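Lists > handheld-grippers > Archive > Faults and safety

Re: Finger pads slipping on the left unit

Print this message | E-mail this message

From: Perla Rosales
Date: 2024-05-23

Rosângela Toledo wrote:
> We pulled the April sessions again. Of 2556 recordings, 227 have
> the left jaw reading closed when it isn't. Kukness thinks the pads
> have worn and wants to order new ones from Heinonen. Can we agree
> on that and move on?

I can't agree on that yet. New pads are the easy answer, and Kukness gave us the same answer for the right unit last winter. We changed them and the false readings came back inside a week.

Look at the pads before anyone spends money.
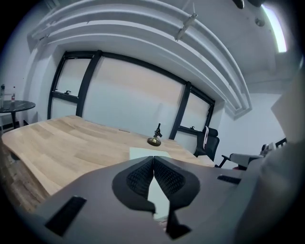

Finger pads from the gripper's own camera, sheet of paper behind.

There is a thin gap between the two lower down, with the white showing through. I won't claim that proves anything, and a gap may be how they are meant to sit. But has anyone got the drawing? Plarport's manual gives a service life of 1000 hours for the pads and says nothing at all about how they should meet. Our log has the left unit at roughly 900. So "worn" is a guess with a purchase order attached.

My own suspicion is the zero point. The jaw gets zeroed once, in the morning, and then the unit is handed from person to person all day.
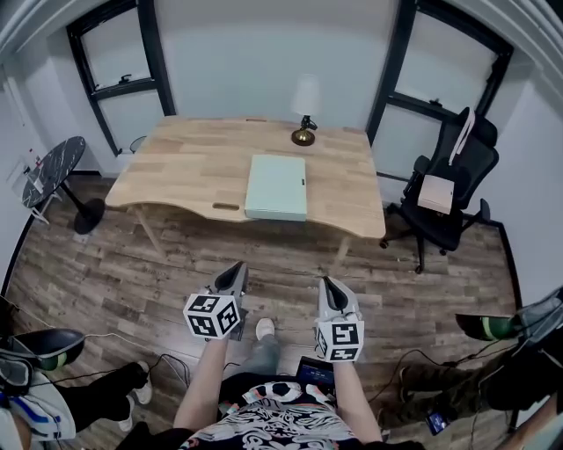 If somebody squeezes even slightly while it zeroes, every reading after that is off by the same amount -- and that would give you a run of bad recordings in a row, which is what the Tunent script ought to be able to show. Rosângela, are the 227 bunched together or spread out? Your message doesn't say, and it matters more than the pads do.

The safety side bothers me too. The cables are still on the floor, right where people stand with both hands full and their eyes on the desk. I raised it in April and was told it was being looked at.

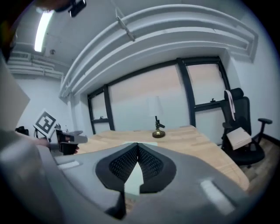

Same table, left unit at left with its marker card.

Please hold the order until we have zeroed both units untouched on the table and run them for a day. If the fault stays, I'll sign for the pads.

Perla

Comments (3)

dkw: Ours did this too. Pads made no difference, but a new jaw cable fixed it.

Rosângela Toledo: Bunched, mostly. Two long runs and some strays. I still don't see how zeroing explains the strays.

oldbench: Tape the floor cables down today whatever you decide on the rest.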